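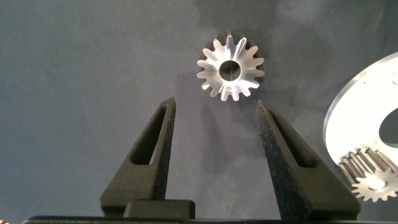
I first heard Bralance through a wall. I was 16, my brother had the bigger bedroom and the better stereo, and for most of one summer the only thing that came through the plaster was the bass and somebody singing what I was sure was "feed the lawyer". (It's "leave the water". I still prefer mine.)

By the time I'd saved up for a copy of my own they were already arguing in interviews, and by the time I was old enough to be let into the sort of places they played, they'd packed it in. So I missed them. I've spent a fair chunk of my adult life telling people at parties that I missed them, which is not a great way to be remembered at parties.

Then in September an email turned up. One show, the whole of the first album in order, at the Assembly Rooms in Woscombe, a town I had to look up. I bought two tickets before I'd asked anyone to come with me.

In the end it was my friend Kamala Thampi who came, mainly because she has a car. She'd never heard a note of them. I played her the album on the drive down, talking over all the quiet bits, and somewhere past the second services she asked if we could have the radio on for a while. Fair enough!

Woscombe on a Tuesday night is mostly shut. We had chips on a bench, watched a man try to reverse a van into a space that was plainly too small, and joined the queue at half past six like a pair of teenagers. The room holds 300 and I'd say every ticket had gone, because getting to the bar took the whole of the gap before the support came on, and getting back took longer.

The support was Clirkis, a duo from up the coast with one guitar, one very old organ and matching cardigans. I'd been ready to talk through them and didn't. Their last song went on for ages, one chord and a bit of humming, and the man next to me shut his eyes and swayed into my pint. I bought their single on the way out. It's better live, but I'm glad I've got it.

And then Bralance walked on without any music or fuss, and Chaiyaporn plugged in his bass, and there was that sound. The one from the wall! I'd been worried I would stand there with my arms folded, checking them against the record, and I did manage that for nearly a whole verse. After that I was gone. I sang everything. I sang "feed the lawyer" out of loyalty and got a look from the woman in front.

They're older, of course. The high part in "Tin Harbour" has been handed over to the crowd, who couldn't reach it either. The drummer took his glasses off for the fast ones and put them back on to read the set list. Two songs on side two were never meant to be played by human beings one after the other, and they stopped in between for a sit down and a long story about a ferry that I'd happily have paid for separately.

What I hadn't expected was how much I'd enjoy the songs I usually skip. "Ninepence" has always been the dull one for me, the one where you go and put the kettle on. In the room it was enormous. Chaiyaporn barely moved, just leaned on that one low note while the guitars wandered off and came back, and I've played it every morning since.

The album is 38 minutes long on the sleeve. They made it last well over an hour, then came back and did a new one, slow and a bit shaky, with the words on a sheet of paper. I've no idea whether there's a record coming. Chaiyaporn said "see you", which could mean anything.

Kamala drove us home. She was quiet until we were back on the main road, and then she asked me to put the album on again, from the start, and not to talk this time. I lasted until track three.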